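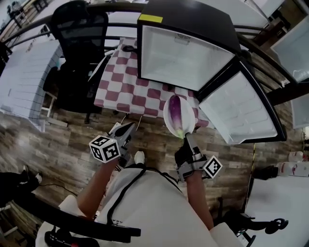
Page 3 of 6

**bostside_renter** wrote:
ok so update on the security deposit. landlord now says he's keeping 3 weeks of it for "cleaning." Place was clean when I left. Have the walkthrough form, he signed it. Do I send a letter or go straight to small claims?

**Matsuda** wrote:
Letter first. Certified mail. Give him 10 days, put the date in writing.

**sidum** wrote:
> Letter first

disagree. did the letter thing in July, total waste. He just sat on it. File and he'll call you the same day

**Matsuda** wrote:
Judge is going to ask if you tried to settle it. Costs a few bucks, just send it.
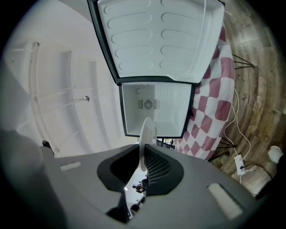

Also keep a copy of whatever you mail, plus the green card when it comes back. And dont call him. Everything on paper from here on.

**sidum** wrote:
fine but 10 days is generous. mine got 3 and still whined

**Italo Lo Presti** wrote:
Check your lease before any of this. Some have a line about a flat cleaning fee. If its in there and you signed, you may be stuck with part of it.

**bostside_renter** wrote:
just looked. There's a carpet fee. No carpet in the unit lol. Nothing else about cleaning

**Italo Lo Presti** wrote:
Then ask for an itemized list with receipts. He probably has none.

**sidum** wrote:
receipts can be faked, just saying

**bostside_renter** wrote:
ok going with the letter, typing it up tonight. will post what he says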